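April
By Halldóra Thorlacius, Equipment Reviews

Search reviews and guides Go

Flikon Cell Setup Kit: Review

The Flikon Cell Setup Kit is intended for teaching and research departments that keep a single tabletop arm in service and have no full-time technician to look after it. It consists of a printed maintenance log, a software package for building a simulated copy of the cell, and a set of guided routines for mounting, gripper alignment and periodic checks. The review copy was used for one term at the Minadstead teaching laboratory, where the arm is a Franka Emika unit with a parallel gripper. Stavros Raptis carried out the installation, and Simin Golestani was responsible for the simulated cell.

Installation

The software requires 2232 MB of disk space and installed without difficulty on the laboratory's existing workstation. The guided mounting routine asks the user to confirm the position of the base, the clearance behind the elbow and the reach to the far side of the work surface before any motion is permitted. These confirmations cannot be skipped. Experienced staff found this tedious by the second week, and the reviewer agrees that a supervisor setting should be provided.

The written instructions are clear on mounting and less clear on cabling. Page 5 of the installation booklet refers to a drawing that was missing from the review copy. Nwosu, the distributor, supplied it on request the same afternoon.

Gripper alignment

Alignment is the strongest part of the kit. The user closes the fingers on a reference block, records the offset, turns the wrist and repeats the measurement. The software then proposes a correction, and the old value is kept in the log in case it has to be restored. Rostam Azimi, who had aligned the same gripper by hand in previous terms, completed the routine before lunch and did not need to repeat it.

The finger pads should be cleaned before the reference block is used. The booklet mentions this only in an appendix, and it belongs on the first page of the routine.

Periodic checks

The kit prompts for an inspection after every 504 hours of operation. The inspection covers the base fixings, the cable strain relief, the finger pads and free movement at each joint. The log is rated for up to 1000 entries, after which the oldest must be exported. Exported entries open in any spreadsheet program, although the column headings are lost and have to be typed in again.

Simulated cell

The simulated cell allows a setup change to be rehearsed before the real arm is moved. Ms. Golestani placed the arm at a dining table in a furnished room and used household objects to check approach angles and finger clearance. Tall, narrow objects proved the most useful test, as a small error in the wrist angle is easily noticed against an upright neck.

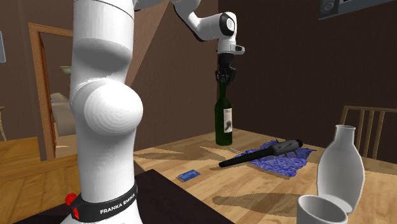

Simulated cell: the gripper closed on the neck of a wine bottle, with other household items on the table.

Objects can be repositioned from a side menu and a layout can be saved under its own name. Soft items such as cloth take longer to load than rigid ones. The camera controls are awkward, and users will want to store a few fixed views early on. Joint positions can be copied from the simulated arm to the log, but the reverse transfer has to be done by hand.

Support

Two requests were sent to Nwosu during the term. Both were answered courteously by Bohdan Kobzar, and the second resulted in a corrected file for the alignment routine. A comparable package from Ellonside offers telephone support, which Flikon does not.

Assessment

The kit is recommended for departments with one arm and several users, chiefly on the strength of the alignment routine and the log. Departments that already keep their own maintenance records will find less in it that is new to them. Purchasers should ask the distributor to confirm that the cabling drawing is included before accepting delivery.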